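Dovcombe Automation Newsletter
13 June 2022

Workshop news: two sets of fingers, one long comparison

Since March we are comparing two parallel grippers in the Dovcombe workshop. One is the Fedix, which many of our members know already from the packing trials. The other is the Patora, which is newer for us and came with a shorter stroke but a finer force setting. The question was a simple one: which of them should stay on the arms for the cloth and small parts work that starts after the summer?

We wanted a fair test, so we agreed the rules before the first run. Both grippers had to do the same tasks, with the same speed limit on the arm and the same controller settings. Each task was repeated 60 times per gripper. A run was stopped when the object fell or when the arm went into a protective stop, and such a run was written down as failed, even if the reason was our own programming. Some colleagues found this too strict. I still think it was right, as a customer will not ask whose mistake it was.

For hard objects there is not much to tell. Blocks, tubes and plastic lids gave almost the same result with both. The Patora was a little slower to close, which you notice only when you sit beside it for a whole afternoon. The Fedix made more noise.

Cloth and thin sticks were more interesting, and we gave most of our time to them.

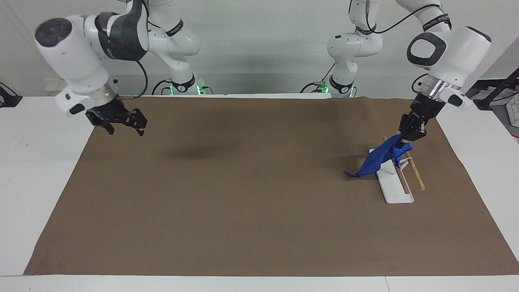
Melahat Kocabaş
Test engineer, Dovcombe workshop

With cloth, everything depends on the first pinch. If the fingers come down too high, they close on nothing. If they come too low, they press on what is under the cloth, and the arm feels the contact and stops. When a stand or some wooden sticks are lying underneath, the correct height changes from one place to the next, and a few millimetres decide the run. We tried at first to give a fixed height for each object. This worked badly with both grippers, and we gave it up after the first week.

The better way was to let the fingers go down slowly until a light contact, then go up a little, then close. With this method the Fedix failed in 32 runs less than before. The Patora also improved, but it had failed less often at the beginning, so the difference looks smaller on paper. Its low force setting is a real help here. The cloth can be lifted without pulling the sticks out of their place, and this was the part of the task I had expected to be the most difficult.

Sticks alone were another matter. The Patora fingers are smooth, and a round stick likes to turn between them. We put thin rubber pads on the fingertips and the turning became much less, although the pads wear quickly and must be glued again every few days. The Fedix has a small groove in its fingers and does not need pads. If your work is mainly with round parts, I would choose it without thinking long.

A word about the cables. On both arms the gripper cable goes outside, and in the first version it was too short for the wrist to make a full turn. We lost two mornings looking for a software fault that was only a pulled connector. Please leave a generous loop behind the wrist, and check it again after you change the tool — a loop that was good for one gripper can be too tight for the other.

The height of the work surface should also be measured again when you put a mat on the table. We forgot this once, and the first contact came earlier than the program expected. Now the measurement is part of the start list.

In total we have 301 recorded runs for the cloth task, as some extra ones were made with the changed pads. The full table with all settings is in the Fedoruk folder on the shared drive, in the sheet named "cloth and sticks". Failed runs are marked in the last column with a short reason.

For the moment our choice is the Patora for cloth and the Fedix for everything round. It means changing tools more often than I would like. The next step is a longer wear test of about 2,000 closings for each type of pad, and I will report on it when the numbers are ready. Members who have good experience with a fingertip material are asked to write to me at the workshop.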